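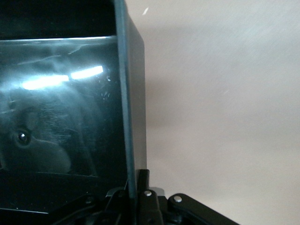 On 21/01/2020 the Granstead group wrote to mota-users:

> We have read your first report about the left arm and we are not convinced that it is the bridge. We run the same version of Mota with two arms for a long time and a protective stop always clears the queue. Are you sure the operator did not press resume two times? Also please say what the indicator lights showed, your report does not mention them. If the lights were green the arm was ready to move, and a person should not have had a hand on the table.
>
> Can you send the log from the stop until the first motion after it?

Dear all,

thank you for the quick answer. I will try to reply to each point, and I must also correct one thing from my first message.

**What happened**

The cell in Ekbridge was running the fruit sorting program, both arms, speed override at 65 percent. In cycle 1574 the left arm made a protective stop above the table while it moved toward the tray. The operator looked, found no contact, moved one fruit a little to the side, stepped back and pressed resume. The left arm did not continue to the tray. It went down, at full program speed, to the pick point of the fruit before, and both finger tips pressed on the table until the force limit stopped it again. The operator's hand had left this place a moment earlier. There was no injury, but I count it as a serious event and not as a small fault.

In my first message I wrote that the arm "dropped". This was a wrong word. The brakes were fine and the joints followed the command the whole time. The command was old.

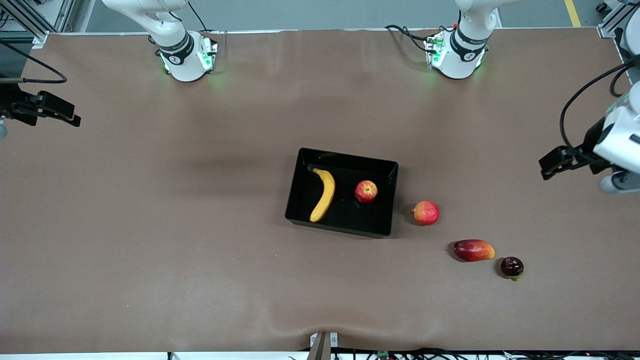
*Ekbridge cell, both arms over the table, grippers empty, base lights green.*

**The lights**

You are right that I forgot them. The lights on both bases were green before the resume, and they stayed green during the wrong motion. In our setup green means that the arm is powered and has no active fault. It says nothing about which target is waiting. Our own cell instruction says "green = safe to reach in when the program is paused", and I have to admit that I wrote this sentence myself last May. It is removed now.

**Resume pressed two times**

No. The panel writes every press with a time stamp and there is only one. I checked the panel log and the controller log separately, because their clocks are not the same.

**Why I still think it is the bridge**

Mota does clear its queue at the stop, I agree with you, and I can see it in the log. But the Brerkero bridge between Mota and the gripper keeps its own copy of the last pose, so that it can send open and close at the correct height. After the stop this copy was not cleared. When the operator pressed resume, the bridge answered 362 ms before the new plan was ready, and its pose was accepted as a valid target. The short part of the log:

```
stop left protective cycle 1574
queue left cleared
resume panel 1 press
target left source=bridge age=OLD
target left source=planner age=new REJECTED (busy)
stop left force limit
```

The line with REJECTED is the one which worries me most. The correct target arrived and it was refused.

Maybe Granstead does not see this if you open and close the gripper directly from Mota, without the bridge. Could you tell us which way you use?

**Tests since then**

I repeated the stop by hand, with the table closed off and speed override at the lowest setting. From 8 tries the left arm took the old target in three. The right arm never did it, but the right arm was also idle in most of the cycle, so this proves little. I have not found what makes the difference between a good try and a bad one. It may be only the timing.
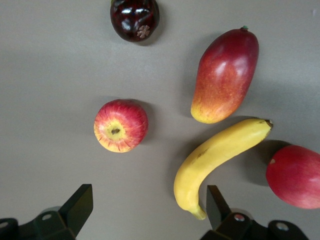
*Wrist camera, fingers open, end of the banana between them.*

I also looked if the vision could be guilty, as one list member suggested to me off-list. Reflections on glossy black parts have given us false detections in the past, so it was a fair question. But in the bad tries the detector had not published anything between stop and resume. A false detection would have a new time stamp, and the target which was executed had the old one.

**What we do until there is a fix**

- The bridge is restarted after every protective stop, before resume. It is slow – the gripper must be activated again each time – but with the restart I could not produce the fault.
- Nobody reaches over the table unless the drives are off. Paused is not enough.
- Speed override stays at the lowest value for the first motion after any stop.

I attach the full logs for Granstead, and also the configuration of the bridge. If somebody else has two arms with this bridge, please try a stop in the middle of an approach (with the table free of people!) and write which target source you see after the resume. The version number is in the first line of the log.

One question to the maintainers of Mota: is it intended that a target is accepted without looking at its age? I found a parameter for a maximum age in the configuration file, but in our installation it has no effect, or I set it in the wrong section.

Best regards from Ekbridge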